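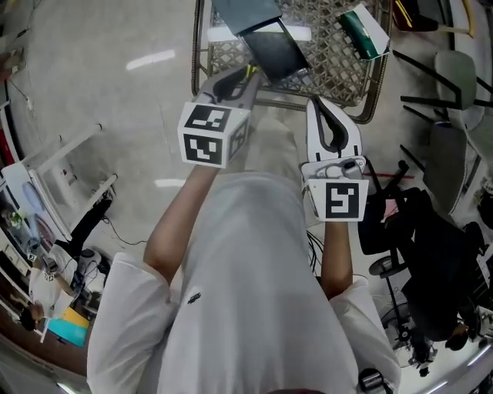

Wire basket with a dark gray box.

Wire baskets or closed bins for a damp basement pantry?

Posted by cellar_door_k in Storage & Pantry, August
81 shares

cellar_door_k wrote:
We moved to a house outside Pevville last fall and the kitchen has almost no cupboard space, so the overflow food lives in the basement. It's a walled-off corner by the stairs with steel shelving. Right now I have a mix of wire baskets and plastic bins with lids, and I want to pick one system before canning season gets going.

The trouble is moisture. The meter down there read 81 percent in the middle of the month. I run a dehumidifier but it fills up and shuts off while we're at work. Two of the older wire baskets have rust where the wires cross. The lidded bins don't rust but I opened one last week and the boxes of pasta in it felt soft.

What I keep down there: onions, potatoes, canned goods, boxed stuff, pet food, paper towels, home canned tomatoes and beans. I'm looking at the Trivarska coated baskets because Fairclough has them and I can go pick them up. A set to fill the shelves would be $116. Before I spend that I'd like to hear from people with a wet basement.

mudroomtom wrote:
Baskets for produce, bins for nothing. Closed bins in a damp room trap whatever air was in there when you shut the lid. If you load it on a humid day you've sealed in a humid day. Mine got mildew on the inside of the lid and I gave them all away.

ostrich_fern wrote:
I disagree with that. A bin with a real gasket works fine if you load it dry and throw in a desiccant pack. The cheap bins with the lids that just sit on top are the problem. They let air in slowly and never let it out. What kind are yours, OP?

cellar_door_k wrote:
The cheap kind, lids sit on top. No gasket.

ostrich_fern wrote:
Then that's why your pasta is soft. I wouldn't judge all bins by those.

mudroomtom wrote:
Gasket bins cost three times as much and you still have to remember the packs. I don't want to maintain a box.

sump_and_circumstance wrote:
Both of you are skipping the real issue. 81 percent is too wet for food storage of any kind. Cans will rust at the seams at that level, and so will canning lids. Get the air down to 50 or 55 first and then it barely matters what the containers are.

Put a hose on the dehumidifier. Almost all of them have a threaded port on the back. Run the hose to the floor drain or the sump and it never fills up. If the drain is uphill you need a small condensate pump. It's an afternoon of work.

cellar_door_k wrote:
I didn't know about the port. I looked and it's there, under a plastic cap. The floor drain is on the other side of the furnace, so it would need a long hose, but it does slope that way.

sump_and_circumstance wrote:
Regular garden hose is fine. Keep it low along the wall with no humps. If it goes up over anything the water will sit in there and back up.

gravelbed wrote:
I've had Trivarska baskets for five years in a crawl space that is worse than your basement. The coating is good on the flat runs and weak at the corners. Mine chipped where they slide on the shelf, and the chips are where the rust started. The older ones had a thicker coat. I touched up the chips with Zernik appliance enamel and that has held, but it has to be sanded first or it peels right off.

I'd still buy them again. For potatoes and onions you want air on all sides and a bin can't do that.

pearl_barley wrote:
Don't keep the potatoes and onions next to each other, whatever you put them in. The onions make the potatoes sprout. Mine are on opposite ends of the shelf and that has made more difference than the container did.

gravelbed wrote:
I've stored them side by side for years and couldn't tell you there was a difference. I think the temperature matters more. Mine sits in the low fifties.

pearl_barley wrote:
At low fifties you might get away with it. Most people's basements in August are in the high sixties. OP, what's the temperature?

cellar_door_k wrote:
66 this morning.

pearl_barley wrote:
Then keep them apart, and don't put up more potatoes than you'll eat in a few weeks until it cools off. Paper bag with the top folded loose, inside the basket. It keeps the light off and catches the dirt.

halfpint_lids wrote:
For the home canned jars, neither one. Jars go straight on the shelf, one layer, rings off. If you leave the rings on, water gets up under them and they rust to the lid, and then you can't tell if the seal let go. I lost a batch of beans that way in a basement like yours. I also wouldn't put full quarts in a wire basket because they tip when you pull the basket out. I put a strip of wood along the front of the shelf so nothing walks off.

mudroomtom wrote:
Agree on the jars.

ostrich_fern wrote:
Same. Rings off, dated on the lid, oldest in front.

two_left_mitts wrote:
I use small boxes inside wire baskets and it has worked well for me. The loose packets (yeast, gravy mix, gelatin) fall through or catch in the wires otherwise. A box inside the basket keeps them together and you still get the handle and the airflow around it. Shoebox size is about right. Measure the inside of the basket at the bottom, not the rim, because most of them taper. I bought boxes to fit the top and they sat up at an angle.

cellar_door_k wrote:
That would help with the packets. They're all over the bottom of one bin now.

sump_and_circumstance wrote:
Packets are paper. They'll take up moisture in a box in a basket the same as anywhere else. I'd find them a drawer upstairs. Yeast especially. Ours is in the freezer.

two_left_mitts wrote:
Most of mine are foil lined. Never had a problem.

sump_and_circumstance wrote:
What does your meter read?

two_left_mitts wrote:
Don't have a meter.

gravelbed wrote:
On the pet food, that one does need a closed container, and metal if you have mice. We went through two plastic bins before I bought a galvanized can with a tight lid. Leave the food in its bag and set the bag in the can. If you pour it in loose the fat gets on the sides and goes rancid, and it's hard to get the smell out.

mudroomtom wrote:
Fine, one closed container. For the dog.

ostrich_fern wrote:
And the pasta, flour, rice, oats and crackers.

mudroomtom wrote:
Those can live upstairs.

cellar_door_k wrote:
They can't, that's why I'm asking. There are four cupboards up there and one of them is the water heater.

ostrich_fern wrote:
Then gasket bins for dry goods, baskets for produce and paper towels. Cans on the open shelf. I wouldn't try to force it into one system. You don't need the full set from Fairclough either, they sell the Trivarska ones singly. Ask at the counter, because only the sets are out on the floor at ours.

pearl_barley wrote:
Is the shelving against the wall? Pull it out a few inches if it is. The concrete is colder than the air and things touching it get wet on the back side. And nothing on the floor, paper towels included.

cellar_door_k wrote:
It was against the wall. I moved it this evening and there was a damp line on the concrete behind the bottom shelf. I also found a bag of rice back there that I'd forgotten about and threw it out.

Update for anyone reading later. The hose is on and draining. It took two tries because I had it going up over the leg of the furnace platform. The meter is at 63 now and still dropping. I'm getting a few single baskets for the onions and potatoes and the paper towels, and gasket bins for the dry goods. The old rusty baskets are going in the garage to hold gardening stuff. I haven't decided on a can for the pet food.

sump_and_circumstance wrote:
63 is good for a few days in. Check the hose end once in a while, they grow slime and plug up. A little vinegar down it every month or so.

gravelbed wrote:
If you get the baskets, put a strip of shelf liner under each one from day one. It saves the coating where they slide. I wish I had done that.

halfpint_lids wrote:
Wait until it's under 60 before you put any new jars down there.

mudroomtom wrote:
Still say skip the bins.

116 comments (older replies shown first)

Related threads
Rust on canning rings, still usable?
Dehumidifier keeps icing up in a cool basement
Best shelf liner for steel wire shelving
Storing onions without a root cellar
Mice in the dog food again
Labeling jars so the marker doesn't rub off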